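Automação de Processos – Apontamentos da aula 8
Avaliação de um produto comercial: o pacote de manipulação Pratura
Docente: Emiliano Henríquez

Nesta aula analisamos uma oferta concreta, tal como chegaria à mesa de um engenheiro que tem de decidir uma compra. O pacote Pratura é vendido pela Tramau e destina-se à arrumação de utensílios em cozinhas coletivas. Leiam a proposta comercial antes de continuar.
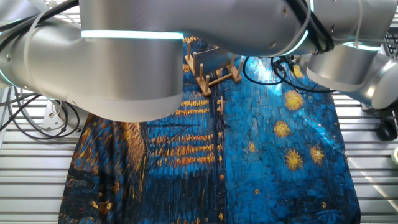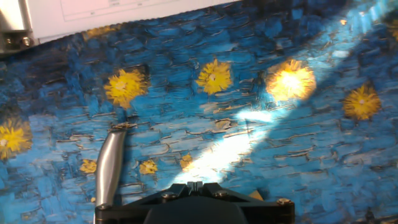
Bancada de ensaio, vistas fixas e vistas a partir do punho.
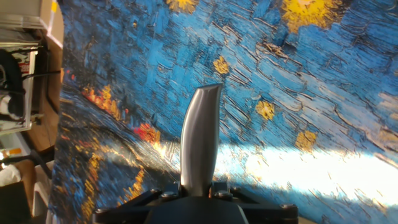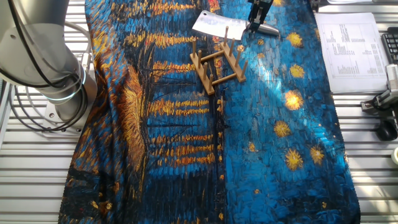
1. O que está incluído
O preço cobre a licença do programa, os dedos da garra, a instalação e dois dias de formação. O braço é comprado à parte. A Tramau aceita braços já existentes, desde que a interface de comando conste do anexo técnico.

2. Condições do contrato
A licença é anual. A assistência à distância está limitada a 60 horas por ano, e as horas não usadas transitam uma única vez. Um jogo de dedos de substituição custa 868 euros, sem transporte. A garantia não abrange colisões em modo manual – ponto que convém negociar.

3. Critérios de avaliação
Para cada utensílio fazem-se 50 ciclos de recolha e colocação. Regista-se o resultado de cada ciclo, o tempo e o tipo de falha:
a pega falhada;
o objeto rodou na garra;
colocação fora do suporte;
paragem por limite de força.
Uma intervenção do operador conta como falha, mesmo que o ciclo termine bem.

4. Fundo e iluminação
O fornecedor indica fundo liso e luz difusa. Uma cozinha real raramente oferece as duas coisas, e por isso o protocolo pede também ensaios com fundo estampado e com sol direto. Os resultados de cada condição apresentam-se em separado.

5. Comparação
A alternativa da Dokov é mais barata, mas cobra a formação à parte e não fornece dedos de substituição. A Cisternas só trabalha por projeto fechado. Comparem o custo a três anos e não o preço inicial.

Trabalho para entregar
Relatório de duas páginas, em grupo, até quarta-feira, 5 de novembro. Indiquem a recomendação na primeira página. Quem já fez o ensaio de julho pode usar os mesmos registos, com a folha de condições em anexo.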